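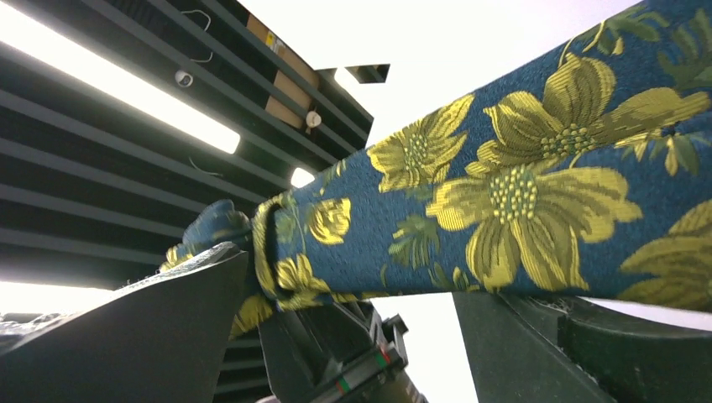 Blue floral fabric, yellow flowers.

14 shares | 3 comments

Polling Place Inspection Checklist, Plotmont Precincts

Complete before doors open on primary day. Mark each line Yes, No or N/A and write a comment for every No.

Outside

1. Accessible parking bays signed and clear. YES
2. Path from car park to entrance firm and level. NO
Comment: Loose paving slab by the side gate at Furby Hall. Coned off. Repair requested from the town.
3. Campaign boundary marked at 100 feet from the entrance. YES
Comment: Re-measured on Thursday. Last year's chalk line was short on the Gerklow Street side.
4. Entrance sign readable from the road. YES

Inside

5. Doorways at least 30 inches wide with the door fully open. YES
6. Emergency exits unlocked and unobstructed. NO
Comment: Stacked chairs across the rear exit. Moved during the visit. Check again at 6 a.m.
7. Fire extinguishers in date. YES
8. Cables taped down or covered. NO
Comment: Lead to the check-in table crosses the queue. Needs a cover strip.
9. Seating available for voters who can't stand in line. YES
10. Posted room capacity (226) visible at the door. YES

Voting area

11. Booths placed so that no screen or ballot can be seen from the queue. YES
12. Accessible booths set up: 2. YES
Comment: One wobbles. Tighten the leg bolts.
13. Separate tables for each party's ballots, clearly labelled. NO
Comment: Labels not delivered yet. Almost all other signs are here.
14. Ballot box seals intact and numbers logged. N/A
Comment: Boxes arrive on the morning.

Result: pass, subject to items 2, 6, 8 and 13. Send the signed copy to the county office and keep one at the check-in table.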